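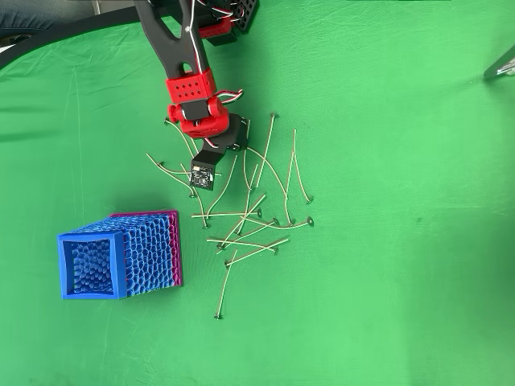 Wicking containers before you pour

Posted Jul 16, 2019 in Candles & Wax / Beginners

Do this bit before any wax goes near the heat. Wick first, melt second.

You need: pre-waxed wicks with the metal tabs on, clean jars, glue dots or a hot glue gun, a pencil, something to hold the wick upright (peg, lolly stick, whatever). Small scissors for later.

1. Sort your wicks. They come out of the bag in a tangle – don't yank. Lift one by the tab and let the rest drop off. Lay them all the same way round.

2. Check each tab. Should sit flat and grip the wick. Wobbly ones go in the spares pile, fine for testers.

3. Straighten. Roll the bendy ones under your palm on the table, or pull gently between finger and thumb. A slight curve is OK, a kink isn't.

4. Wipe the inside base of the jar. Dust, fingerprints, all of it. Glue wont stick to greasy glass.

5. Glue dot on the underside of the tab. Thread the wick down a drinking straw if the jar is deep, then press the tab to the middle of the base. Hold it there for a slow count of 20.

6. Peg across the top. Wick goes through the middle, pulled just tight. Too tight and you'll lift the tab back off.

7. Leave the jars while you melt. Then pour slowly – not straight onto the wick.

Trim once set, 5mm or so. I use the Plotik glue dots, the Clirkel ones were fine but a pig to peel. Wick size depends on jar width so check teh chart from whoever sold you the wax.

Filed under: wicks, container candles, soy wax

Recent posts
Why has my candle sunk in the middle?
Cleaning wax out of old jars
Tealights in an afternoon
Scent – how much is too much

We use cookies to make this site work. Carry on browsing and we'll assume you're happy with that. OK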